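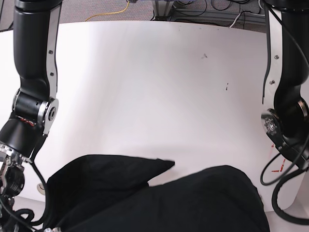
**Ruairí Ó Gríofa**
Translator and evening-class teacher, Firnau

*Notes for the talk "Reading aloud to adults". Speak slowly. Water on the left.*

**Start**

Good evening. I read aloud to grown people, and I have done it for 11 years. When I say this at a dinner, there is usually a short silence.

Ask: who was read to as a child? Wait for the hands. Then ask who was read to last month. Wait again, even if it feels long.

**How the group began**

- September, rain, the heating was broken at the library in Firnau.
- We were 5 people and one novel. I had prepared a lecture with 16 pages of notes. My voice was already tired, so I read the first chapter instead.
- Mrs Shirazi closed her eyes. I thought she was sleeping. Later she repeated to me one whole sentence from the chapter, with the right colour in every word.

(Pause here.)

**What I have learned about the voice**

Do not act. A small change for each speaker is enough – the listener does the rest of the labour.

Read more slowly than you believe is polite. My first recordings are terrible, I run like a man who must catch the tram.

Stop before people are tired. For us this is some 100 lines of verse, or one short chapter of prose.

Read the poem two times. Between the two readings, say nothing.

**Reading in a second language**

I was afraid of my accent. I still am, in words such as "thorough" and "squirrel". (Say them. They will laugh, let them.) But a listener forgives the accent much sooner than a dropped ending of a sentence.

**Finish**

Read the ferry passage, second page only. If the time is short, leave out the part about the neighbour.

Questions until 8 pm. The book list is by the door.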